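Search this site Enter keywords Go

Fatuna lab plans its shelf robots on screen before December start

19 October 2018

Fatuna will move its sample shelving to robot arms in December, and the people who now do the job by hand are spending part of this fall working in a simulator.

The company's storage room handles 747 bottles on a normal weekday. Each one is taken from a tray, matched by cap color to a shelf, and put away. Later in the day many of them come back out again. Two people per shift do nothing else, and the job has had the highest turnover in the building for years, according to operations manager Idun Åberg.

The new station uses two arms on one table, facing a panel of small shelves. It was laid out by Hedlund, an engineering firm, and exists so far as a computer model in which the shelves are marked with colored strips.

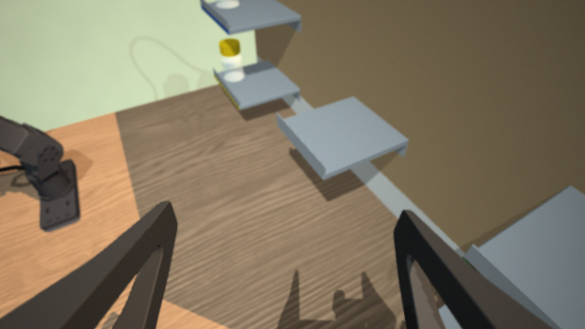
Fatuna asked its shelving staff to take part in the layout from the beginning. Six of them have had turns at the simulator since August, moving the arms with a hand controller and sending notes to Hedlund at the end of each session. Patricio Medina, who has worked in storage for 11 years, asked for more space between the lower shelves and the table. He also asked that the arms place bottles from the front only.

"When you do it by hand you learn which ones tip," Medina said. "The tall ones with not much in them go over if you bump the shelf next door. I wanted that in there before they bought anything."

Hedlund's Sverre Öberg said 206 practice runs had been logged by the end of September. Most of the failed runs involved an arm touching a neighboring bottle on the way out. The approach path has been changed twice, and a third version is being tried this month.

Under the plan, the two shelving jobs on the day shift will become one station operator, who will load trays, clear stoppages and check the labels. The other position moves to receiving at the same pay. The night shift keeps its present staffing until spring. Åberg said no one will be laid off over the change, and that this is in writing.

Garnet Lévesque, the shop steward, confirmed the agreement but said some questions are still open. Operators will need training time, and the current schedule gives them 3 days.

"That's enough to learn the buttons," Lévesque said. "I'd like to see two weeks with somebody from Hedlund standing there." She also wants a rule on who may enter the area while the arms are powered, and how often an operator gets a break from the screen.

Åberg said the training schedule is being reviewed.

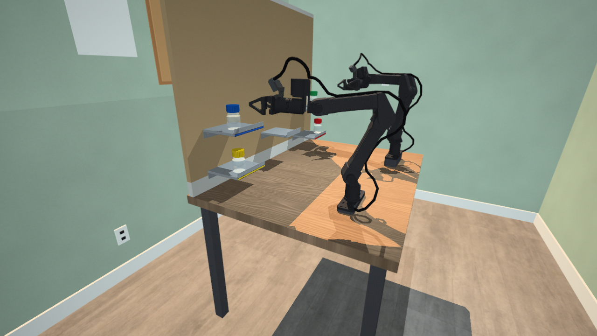 What happens next

The table and arms are due to be delivered in the last week of November. Storage will run both ways through December, with hand shelving continuing on the east side of the room. Staff who want to apply for the operator job should speak to Ivar Brekke in personnel. Simulator sessions are open to all shifts, and time spent there is paid.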